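## 4. Folding elastic-waist jeans

Most folding guides treat every pair of jeans as if it had a flat, stiff waistband, a button and a zip. Pull-on jeans with gathered elastic don't behave that way, and the usual advice gives you a bundle that is fat at one end. This section covers the lengthwise fold used for the Vostuleo drawer insert and the Kinnear open shelf. 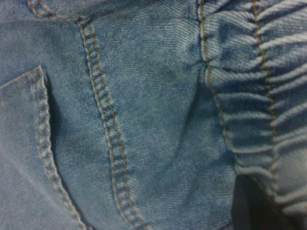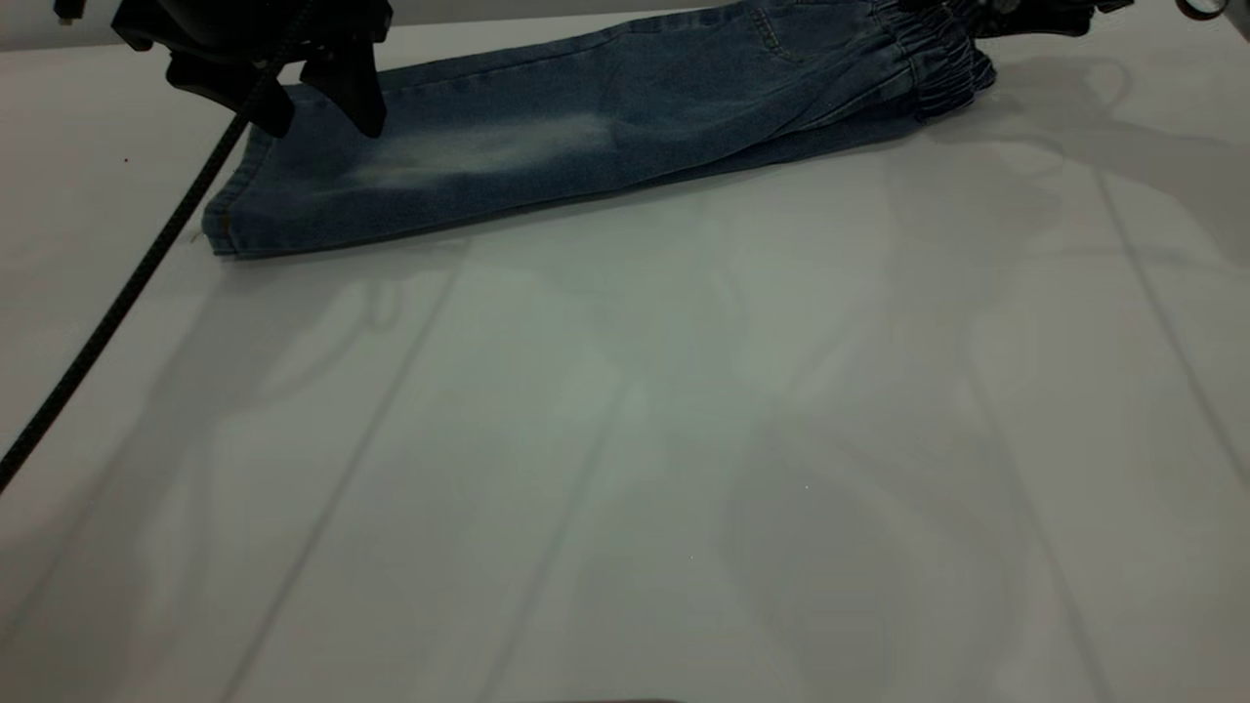 *Fig. 4-1. First picture: pocket edge and seam stitching, close up. Second picture: jeans folded lengthwise, one leg on top of the other.*

### 4.1 Before you start

You need a clear, smooth surface long enough for the whole leg. A bed will do if you have nothing else, but a soft mattress hides wrinkles and you will find them later. Do not buy a folding board for this. Gijs Jacobs tested one for an earlier edition of this guide and went back to the table inside a week.

Check that the jeans are fully dry, especially inside the waistband and the pocket bags. Elastic under gathered denim dries last. Run a finger along the inside of the band and don't trust the dryer's sensor.

Empty the pockets. Push the pocket bags flat with your hand from the inside.

> **CAUTION:** Do not iron across the elastic to make it lie flat. It will not stay flat, and high heat can ruin the stretch. If the care label disagrees with anything in this section, follow the label.

### 4.2 The lengthwise fold

1. Lay the jeans face up with the waistband at your right hand and the hems at your left. Left-handed users can reverse this.
2. Hold the waistband at both sides and give it one light pull, then let go. The gathers should settle evenly. Do not keep stretching it.
3. Smooth each leg from the waistband toward the hem with the flat of your hand. Two passes are plenty.
4. Take the outer edge of the far leg and bring it over the near leg so that one lies on top of the other. Back pockets end up on the outside.
5. Line up the long seams first. Leave the hems alone for now.
6. Check the hems. If the bottom layer shows past the top one by a finger's width or less, move on. If it shows more than that, open the jeans and repeat from step 3.
7. Tuck the point of the seat in toward the legs so the long edge runs straight.

**Note:** Older folding instructions tell you to match the hems first and let the seams take care of themselves. We don't recommend it. Hems on washed denim shrink unevenly and are a poor guide to anything. The contrast topstitching is easier to see and easier to line up.

**Note:** Faded patches are no use as fold marks either. The two legs are seldom faded in quite the same place, and a knee patch that looks like a halfway point may be well off it.

### 4.3 Shortening the bundle

For the Kinnear shelf:

1. Bring the hem end up to the bottom of the back pocket. Stop there. Do not lay the hem over the gathers.
2. Fold the bundle in half once more, toward the waistband.
3. Place it on the shelf with the rounded fold facing out.

For the Vostuleo insert:

1. Bring the hem end up to the bottom of the back pocket, as above.
2. Fold in thirds, starting from the rounded end.
3. Stand the bundle on its long edge with the waistband at the back of the drawer.

The insert's packaging shows bundles standing up without support. Perhaps they do, in a full drawer. In a half-empty one, expect them to lean, and use the Divlow divider if you have it. A shoebox lid cut to size does the same job.

> **CAUTION:** Do not press bundles down to close the drawer. If the drawer catches, take one pair out. Forcing it bends the runners on the Vostuleo insert, and the replacement part (no. 3247) is sold only as a full set.

### 4.4 What about rolling?

Rolling is often said to save space and prevent creases. For T-shirts, perhaps. With denim this thick at the waist, we found that the roll came out cone-shaped, would not stack, and took up the same length of drawer. Use it for a suitcase if you like it. For daily storage we see no case for it.

### 4.5 Creases

Small wrinkles and ripples along the leg are normal in soft, washed denim and mostly drop out once the jeans are worn. Do not refold a pair just to chase them. A sharp crease across the knee is worth fixing:

- Open the bundle and lay it flat.
- Smooth the crease by hand, working outward to both seams.
- Refold with the knee a little to one side of the old line.

Sprays sold for this purpose — including the Trasivbridge one that used to be listed in this guide — did no better in our hands than a slightly damp cloth. If you do use a damp cloth, let the spot dry before the jeans go back in the drawer.

### 4.6 Changes to this section

Step 5 and the note on hems were rewritten by Heather Munro on Friday, February 21, 2020. The folding-board instructions have been removed. Children's sizes are covered in section 5. The legs are too short for the thirds fold, so use the shelf method for those.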